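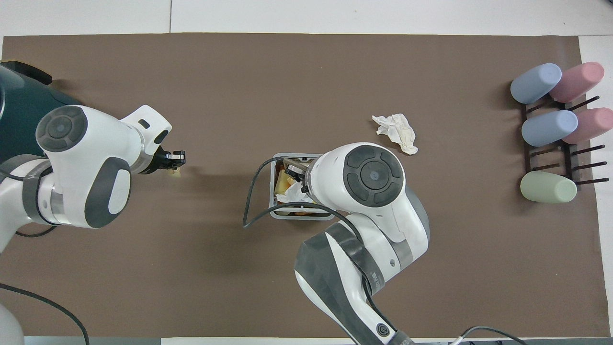 Town of small makers

By Yetunde Onyeka

2020-11-19

Preststead, early. Fog on the river, bakery line already out the door. I came for one day to write about rents and stayed for three.

Quick background. The old Mestent mill closed its doors years back and the town bought the building for less than the price of a decent house. New roof, new wiring, same awful stairs. Now 76 workshops under it. Bookbinders, a guy who fixes accordions, two soap people who don't speak.

Florencia Cisternas has unit 90, top floor, north end. Best light in the building and the worst heating. She makes shoes. Did the books for a trucking firm before that, hated it, left in January with a bench and a sewing machine bought off a cousin.

"My first pair was terrible," she says. "I still wear them. To the garden, mostly."

Her glue comes from Mastix, downstairs. Leather from Quezada, the last tannery in the valley, and they only deliver when the truck is full. So everyone on the floor orders together or everyone waits. Mostly they wait.

Money. The talk always gets back to it. A year in one of the small units runs $3,089, heat not included. Next year it goes to $3,424 and people are mad. There was a meeting. It ran long, somebody brought soup, and the increase stands, though the town says it will look at the boiler agian.

Will anyone move out? Cisternas shrugs. Where to? The strip by the highway wants double and you can't make noise after six.

She has orders into spring, hiking boots and one pair of red dance shoes she keeps putting off. The customer calls every week. Nice woman, she says, very patient so far.

Went down at noon for a sandwich. Egg and pickle, too much pepper. The accordian guy was testing something with the door open and the whole stairwell got a polka, half of it anyway, before he stopped to tighten a screw.

Open studios are the first weekend of the month. Park behind the church, the mill lot floods.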